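Second shift on the sorting bench

Posted in: Work

The Sanirville plant has been running two-arm stations on the Wenum line since October, and I've been asked more than once what the packers do now. Mostly they do setup, exceptions and demonstrations.

Before the change, a bench had 6 people on it. Each one packed mixed trays by hand against a printed card. A bench now has three, and the other three moved to receiving or to the training room upstairs. Pay grade stayed the same for the first group. For the training room it went up one step, after Jyoti Bhardwaj pointed out to management that the job description had nothing in it about teaching a machine.

The training room is where I work. We run pick and place tasks with toy produce on plain tables, on the same arm model as the line. A task is recorded, labeled, and either kept or thrown out. The target for a new task is 2,000 kept episodes. Last week our keep rate was 91 percent, up from a bad start in which Hussam Khasawneh and I disagreed on what counted as a finished placement. We now use his definition: object inside the rim, gripper open, arm clear.

What has changed most is the type of fatigue. Packing hurt the shoulders and wrists. This hurts the eyes and the attention. Raghavendra Shetty packed for years without a break outside the schedule and now stops every 40 minutes or so, and his labels are better for it. The shift plan still assumes a packer's break pattern. I've asked for that to be fixed and have a meeting on Friday.

The other open item is credit. When a task goes down to the line, the release note names the software version and leaves out the people who recorded it. Nandini Mudaliar keeps her own list, by task and by operator. I'd like that list attached to the note.

Fruit to plate is the task on my table at the moment.

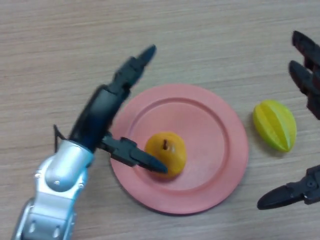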